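Putmont Robotics
Home | Our Work | Join Us | News | Contact

Software Engineer, Two-Handed Manipulation (Planning and Perception)
28 Sep 2019 -- posted by Sosina Yilma

Hello, and thank you for stopping by this page! We are looking for one more software person to join the manipulation group at our Keddale office, and I have been asked to write the ad because I will be the one sitting across from you. I'll try to tell you what the job is like day to day, and I apologize in advance for going on a bit.

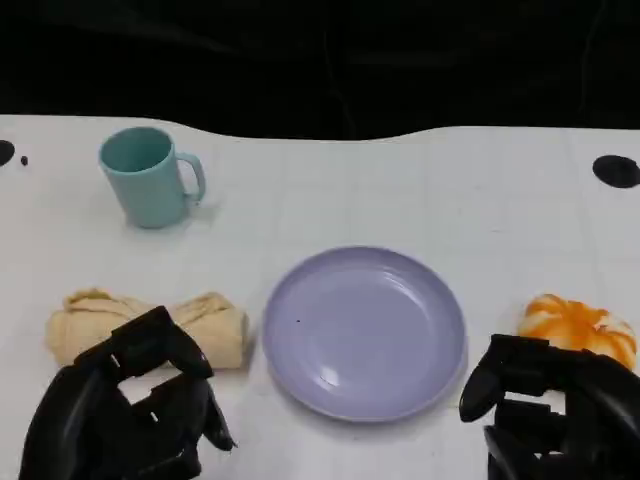
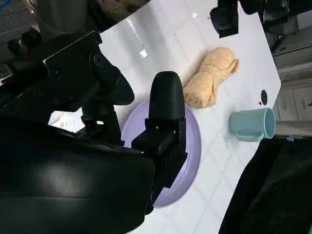
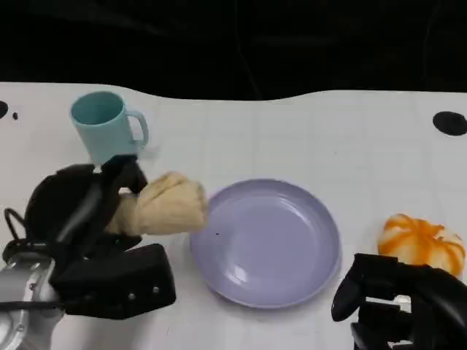
The tabletop setup at Keddale, with the lavender plate between the two hands.

Our group writes the code that sits between "the cameras have seen something" and "both arms are moving." The main piece is a planner called Ansari, which takes a list of objects and a goal and decides which hand goes where, in what order, and how the two of them stay out of each other's way. Ansari is five years old and has been loved by many people, which you will be able to tell from the comments in the code. It works nicely when the objects are stiff and sitting apart. It is much less sure of itself with cloth, and cloth is where most of your first few months would go.

A mug has a handle, and once you know where the handle is you know a good deal about how to pick the thing up. A crumpled cloth gives you a different outline every time you set it down. Right now our perception code fits a rough box around it and hands the box to the planner, and the planner does its best with that. We would like something better -- a shape estimate that keeps track of what it doesn't know, so that Ansari can ask for another look from the wrist camera before it commits a hand. If you read that sentence and started having opinions, please keep reading, you are probably the person we want.

The other half of the job is tooling. We have a replay tool named Cokley that lets you step through a recorded run with the head view and the wrist view side by side, and the planner's choices printed underneath. Everybody in the group uses it and everybody has a complaint about it. It gets slow on long recordings, the clocks on the different cameras drift apart, and searching for "all the times the left hand gave up" still means writing a script by hand. We have 600 recorded runs waiting to be looked at properly, and a good search page would make a lot of people very happy, me first of all.

What we hope you bring:

- Solid C++ or Python, and a willingness to read the one you like less
- Some experience with motion planning, 3D perception or feedback control (one of these is plenty, we'll teach you the rest)
- Comfort with Linux and with code that talks to real hardware
- The habit of writing things down so the next person can find them

A degree is fine and so is no degree. Two of our best hires came to us from game programming, and one came from a company that made software for sewing machines, so please don't count yourself out over a job title!

There are 13 of us in the manipulation group, and you would work most closely with me on planning and with Arash Taheri on control. Arash looks after the low-level loops that turn a plan into joint motion, and he is very patient about explaining why your lovely path can't be followed at the speed you asked for. We review each other's code every day, we keep meetings to the mornings, and we try hard to leave the afternoons free for time at the table with the robot. You should expect to spend a fair amount of your week standing next to it. This is why the job is on site, although working from home one or two days a week is no trouble once you have settled in.

The position is full time and permanent, with health coverage, paid leave, and help with moving costs if you are coming from far away. We'd like somebody to start in October if at all possible, but we would sooner wait for the right person than hurry.

To apply, send a resume and a short note telling us about a bug you chased for much too long. No cover letter is needed. If we both like the sound of each other, there is a phone call with me, then a visit to Keddale where you'll spend 80 minutes pairing with us on a real problem from Cokley, and lunch after. We answer every application, including the ones we turn down.

Comments

marlowe_k: Is this open to people finishing a master's, or do you want industry years?

Sosina Yilma: Open to both! Just tell us when you could start.

tinplate: Which simulator do you test Ansari against before it goes on the arms?

Arash Taheri: One we wrote ourselves. Rigid objects are decent in it, cloth is poor. You're welcome to come and fix that too.

dvh: Applied last spring for the controls opening and got a kind and useful no. Trying again with this one.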